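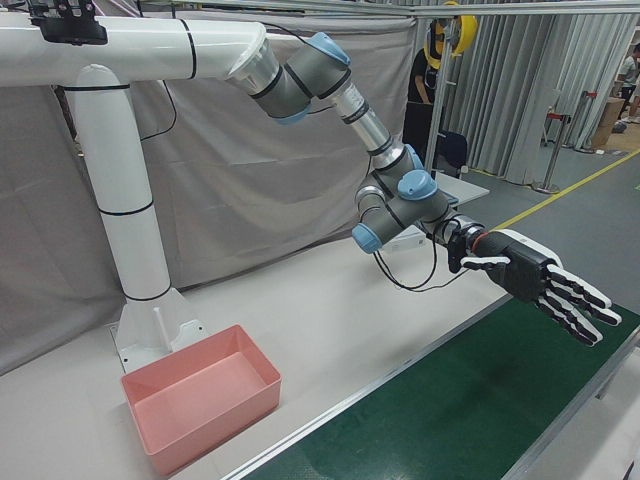 Drurnel belt and bin set

Maintained by Guoqing Jiang
Last edited 2023-01-17

What is in it

Short recordings of small household goods being sorted at a worktable. The goods travel on a dark green conveyor belt and are supposed to end up in a plastic bin. There are 58 recordings in 8 folders, one folder per type of item.

Table layout

The tabletop is light gray. The belt runs along the right side and the pink bin stays at the lower left. A gray curtain hangs behind the table. Please keep this layout if you add recordings – the James split was made with the bin moved and has to be loaded separately.

Items

Sponges, bottle caps, tea tins, clothespins, spools, soap bars, sachets and small boxes. The full list, with weights in grams, is in items.csv. Nothing weighs more than 50 grams.

Labels

Each recording has a start time, an end time and one result: in bin, on table, or left on belt. An item resting on the bin rim is labeled "on table".

Known problems

Folder 3 has no end times for sachets.
Recording 23 is listed twice in the index – use the second entry.

Older labels from the Jadach version do not match these file names.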